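Sorting a medicine drawer when half the boxes aren't in English?

Elfriede Görtz
posted 2025-10-01

I'm finally clearing out our medicine stuff and it's all mixed up – capsules, cough drops, boxes my in-laws brought over in July. Do you keep everything in its box or toss the boxes to save room?

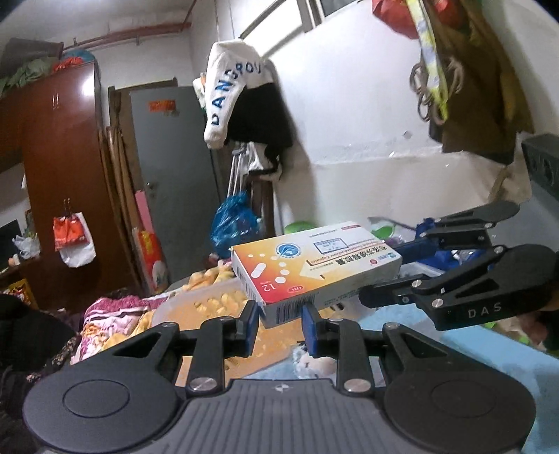

My bin is pretty small, so I'm tempted to toss them.

Morais31
Keep the boxes! I write what it's for on the end in marker and stand them up like books.

jarbridge
Ask a pharmacist about any you can't read. Mine was super nice about it.

Enine
shoebox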